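Speaker notes: Looking after a two-arm bench cell
Didville maintainers' meeting, May 12, 2025
Slot: 40 minutes, questions taken as they come

Opening
Skip the history of the project. Say what the cell is: two arms on one base, a five-digit hand on each, a table in front, a printed room hung behind. Objects are small retail goods. The cell is called Ramen on our tickets, so the name will be on the slides.
The talk covers four items: hands, wrist wiring, the table and backdrop, and the shift log. Software is Oľga's talk in July. Send software questions to her.

1. Hands at power-up
Power the base first, then the hands, one side at a time. Wait for the finger lights on the first hand before switching the second. A finger with no light gets no motion command until its connector has been reseated.
With the lights on, run the open-close routine at low speed. Watch the joints from the side. A finger that arrives late twice in a row is tagged and the cell stays down.
Do not wipe the shell with solvent. A dry cloth is enough. Seams collect dust and we clean them with a soft brush every Monday.

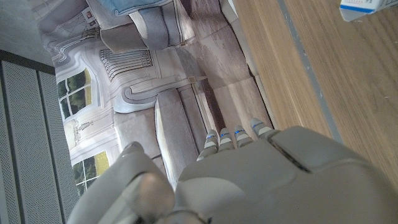
Ferdinand Lehner asked at the dry run whether the lights prove that the finger is calibrated. They do not. They show that the finger controller has power and has joined the bus. Calibration is a separate check against the stored zero, and it has its own line on the sheet. Leave a pause at this point, the same question will come up again.
Zero check: hand open, palm away from the table, read all joint angles, compare with the file. Limit is 15 counts per joint. Above that, re-zero the one finger and repeat the whole hand.

2. Wrist wiring
Most of our downtime comes from the last stretch of cable before the hand. At the wrist there are small connectors, signal wires and the electronics housings, all of them moving with the arm. The long black cable needs enough slack for full wrist rotation, but a loop that is too large catches on things.
Procedure: arm to the service pose, drives off, key out. Pull each connector straight back by its body. Inspect the crimps. Refit, tug once, then rotate the wrist by hand through its range and watch the loop. If it goes tight at any point, move the tie toward the elbow and try again.
Thin packaging is the hardest on this area. A clear sheet in the fingertips can swing back toward the wrist, and a clamshell tray slides when it is pushed. We run those items at reduced speed for the first cycles after any wiring work.

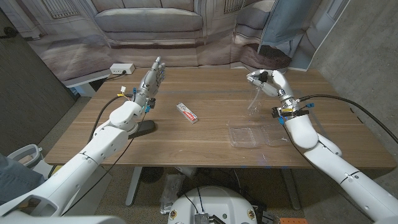 3. Table and backdrop
The table position is checked against the base before each shift. Tape marks on the table are the reference for the operator. The arms do not use them. Replace tape that has lifted, in the same position, and note it.
The backdrop is a print and it creases. Creases throw glare into the wrist cameras, and glare moves when the lights are changed. Flatten it from the center outward. If a crease remains after that, change the print. The spare from Jullberg is in the flat drawer under part number 636.
Keep the route from the print to the table clear before testing tall items. Pump bottles and trigger sprayers need a separate clearance check. The lever sticks out to one side and the planner's bounding shape does not always include it. Jog the hand in by steps, fingers partly curled, and stop short of contact. Record the joint angles at the stop.

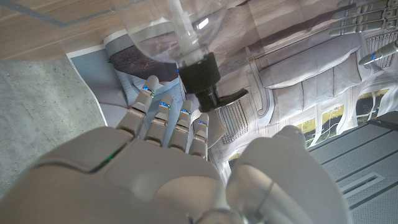

Oľga Šimko would rather have the lever modeled and the jog step dropped. Her point is that a manual check is only as good as the person doing it on the day. Agreed in principle. The step stays on the sheet until the new shapes are loaded and tested on both hands.

4. Log and spares
Every fault gets a line: side, finger, joint, what was done. No line, no restart. Our log stands at 307 entries and the wrist connectors lead it by a wide margin, followed by the thumb base.
Thumb base faults look like finger faults at first. The hand reports a poor grip, the operator blames the fingertips, and a good finger gets swapped. Test the thumb alone before touching anything else.

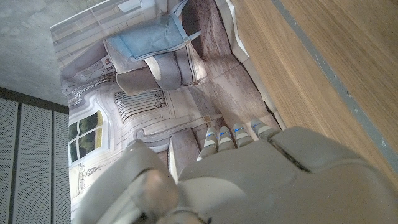

After the thumb, test the fingers singly in order, little finger last, with the hand held above the surface and no object in it. Current should rise smoothly and fall back to the idle value. A step in the curve means a dry joint or a cable pinched inside the link. Both are bench jobs. Take the hand off and send it to Kollár with the log page attached.
Spares held on site: one complete hand per side, one set of wrist connectors, one cable of full length. Do not build a hand from the parts of two faulty ones.

Handout: the one-page check sheet, printed single-sided. Put the stack by the door before starting.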